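Help Center > Travel > Carry-on and luggage

We use cookies to keep you signed in. Accept | Settings

Power bank in a child's backpack as carry-on?

Posted by westgate_37
Flying on a Friday in December with one transfer. My daughter's backpack will be her only cabin bag. Can the power bank go in it, or must it be in mine? The label on ours has worn off except for the mAh figure, 26,000, and the check-in page asks for watt-hours.

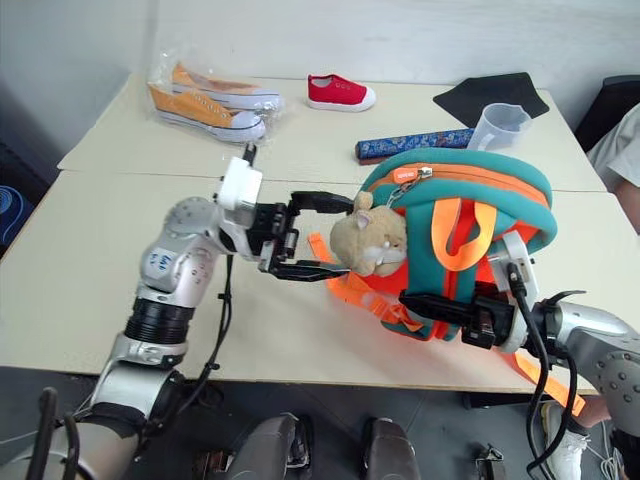 Kids' backpack, teal-green with orange trim

Posted by Salazar
Multiply mAh by the cell voltage, normally 3.7, and divide by 1,000. Yours comes to 96.2 Wh. The usual limit without airline approval is 100 Wh, so it fits. Use the cell voltage for this, not the 5 V output. Cabin only, never checked. If they gate-check her bag, take the power bank out first, so I would carry it in yours.

Posted by prostus
mine went through fine in a side pocket

Posted by Irusero
Salazar's math is right, but a worn label can be a problem by itself. Some airports refuse a unit if the rating can't be read. Look for Wh or mAh on the face or the narrow edge, and replace the unit if neither is legible. Cover the ports and turn it off.

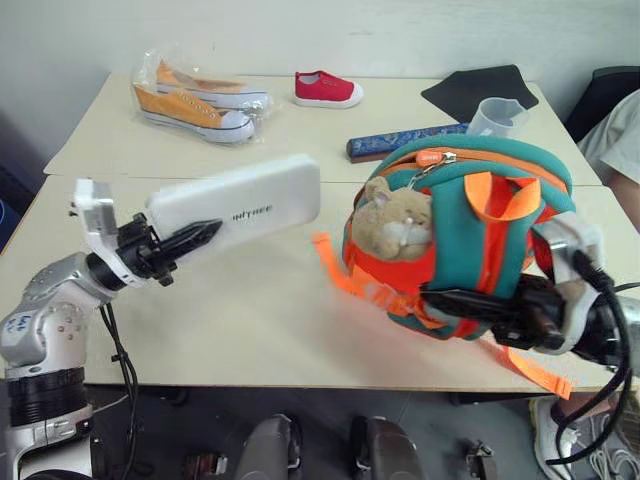

Page last changed: December, 9:26 a.m.

Airline rules differ on charging in flight. Check with each carrier on a split booking.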